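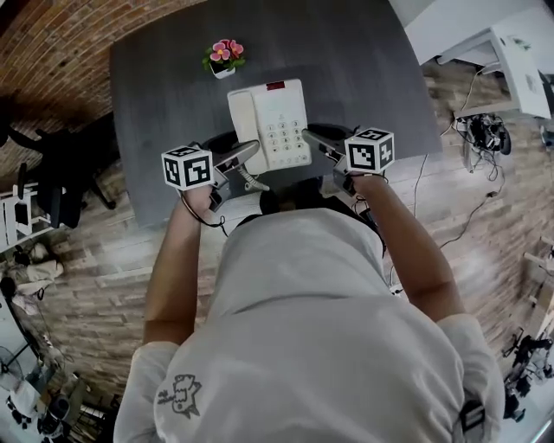

Folke Hovland thinks the drift is in the bath and not in the hydrometer, and wants that written down before any more of the December readings are thrown out. Noted. His argument is that the glass was checked against the Seltora reference in the autumn and agreed within half a division, whereas the thermostat on the small bath has not been looked at since the pump was changed.

Spent the morning on it. Bath set to 20.0, left to settle from 08:15. The platinum probe at the back read 20.02 and held. At the front, level with the hydrometer bulb, it read 19.81 and wandered. So Folke is at least partly right. The circulation is poor at the front left corner, and that is where we have been standing the cylinder, because it is the only place the scale can be read without kneeling.

Moved the cylinder to the back right. Repeated the brine series from batch 226 (Sillis stock, filtered, not degassed). The readings came down towards the tabulated values but did not reach them. What is left over is small and always the same sign, high. Suspect the meniscus correction. The sheet taped inside the cupboard door is for reading at the top of the meniscus and I have been reading at the liquid surface from below, as the Björklund procedure says to. Anyone using the door sheet with the Björklund method applies the correction twice. I have struck it through and written the proper value beside it in pencil.

Degassing: tried one portion under vacuum for 12 minutes, one portion left standing in the bath for the same time. The standing portion had bubbles on the stem and needed two spins to clear them. The degassed one gave a steadier reading and a slightly higher one, which goes the right way for dissolved air but is larger than I would expect. Possibly some water was lost under vacuum. Did not weigh the flask before and after. Should have.

Cleaning. The stem was greasy above the 29 mark and the brine would not wet it evenly. Wiped with ethanol, rinsed, dried with lint-free tissue, handled only by the top from then on. The meniscus was visibly cleaner afterwards. Worth doing before every series -- the Cuvivden samples leave a film and we run those on the same glass.

On the rejected readings. I would keep them, marked as taken at the front position, and put a note at the head of the column. They cannot be corrected properly, as the front temperature was not logged and it moves about. They are still usable for ranking the batches against each other, provided all were taken in the same corner. Folke agrees on keeping them, less sure about the ranking.

To do:
Log both probe positions overnight, pump on setting 2.
Repeat degassing with the flask weighed.
Ask Sillis whether their certificate value is for degassed brine. It does not say.
Fit a baffle or turn the pump outlet towards the front left.
New correction sheet for the cupboard door, typed, with the reading method stated at the top.

Bath left on at 17:40, lid down, level topped up with distilled.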